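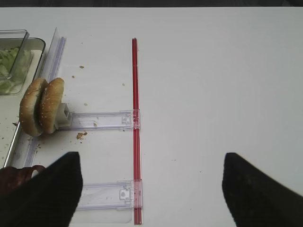 My town has a new burger place and I have now heard the word "smash" more times than I needed to in one lifetime. I went on a Wednesday. It was fine. The bun was good. I paid what I used to pay for dinner and a movie, and I walked home to Furkdale trying to work out why I was so annoyed.

I think it's the calorie numbers. The menu board gives one for everything, right there next to the price, and the double with sauce is listed at 1,360. Not 1,350, not 1,400. Somebody wants me to believe they know this sandwich down to the last ten calories, and I watched the guy put the sauce on with a squeeze bottle while talking to his friend about tires.

I used to believe these numbers. For most of one winter I kept a food diary in an app called Trullska, which my sister-in-law swore by, and I typed in every meal like I was filing taxes. You'd search "cheeseburger" and get a list as long as your arm. One entry said 353. Another one said 676. Both had the little green check mark that meant verified. Verified by who? Against what burger? I picked the low one, obviously, and so would you. 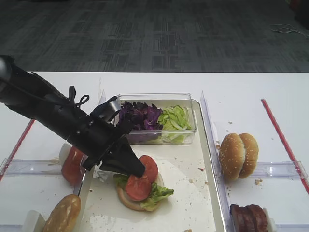 The defense you always hear is that it evens out. Some days you guess high, some days you guess low, and over a month the errors cancel. I'd buy that if people guessed at random, but we don't. I have never once in my life overestimated how much mayonnaise I used. I forgot the handful of chips I ate standing up. I logged the salad and not the bread that came with the salad, and then I'd sit there on the couch feeling very scientific about it.

And then there's the other side of the sum, the exercise. Trullska would hand me back calories for a walk around Hevovton Pond as if it had been in there with me checking the gauges. It gave me the same credit whether I marched or stopped to look at ducks. I tested this. I looked at ducks for a long time.

People get touchy when I bring this up, so let me say what I'm not saying. Eating more than you need puts weight on you, I have the pants to prove it. I'm also fine with restaurants posting something. If one sandwich is twice the size of another, that's worth knowing before you order. My complaint is with the last two digits, and with the whole mood that comes with them, where dinner turns into bookkeeping and the books are made up.

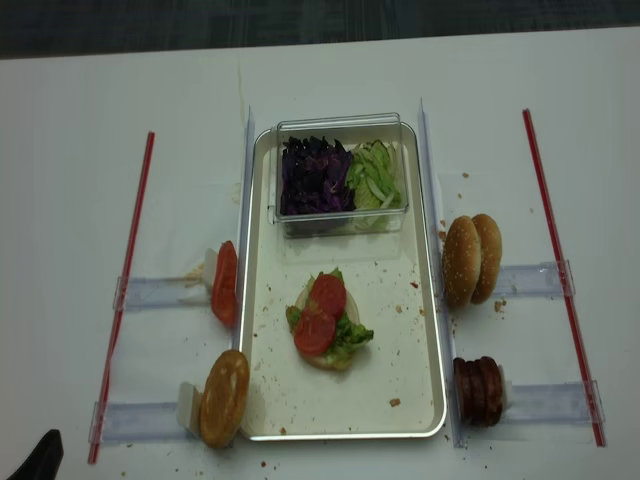 The part that bugged me most was what it did to cooking. I make a decent lentil soup. It's different every time, because I put in whatever's in the fridge drawer, and for a whole winter I stopped making it since I couldn't face entering it. What I ate in its place was frozen dinners, because they had a bar code. The app was thrilled with me. I had a 17-day streak and a badge with a flame on it, and I was eating noodles out of a tray.

My doctor, when I showed her the graphs, was polite. She asked if I was sleeping okay.

I did go and read up on it a little. The Bensaid blog – which I mostly read for the bread posts – had a long piece defending tracking, and I tried to give it a fair shake. The argument was that writing things down makes you pay attention, and paying attention is what helps, even when the figures are off. Okay. Maybe. But if that's the case, I could write "soup, big bowl" on the back of an envelope and get the same benefit, and no one would try to sell me the premium plan in April.

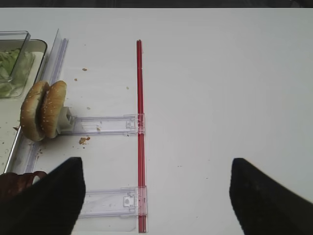 So that's more or less what I do now. There's a pad on the side of the fridge. It says things like "too much cheese" and "skipped lunch, regretted it." I can't tell you if it works. I've weighed myself twice since I started and got two different answers on the same morning, which is a whole other post about bathroom scales that I may or may not get around to.

I'll probably go back to the burger place. I'd like to try the single, and I plan to sit facing away from the board.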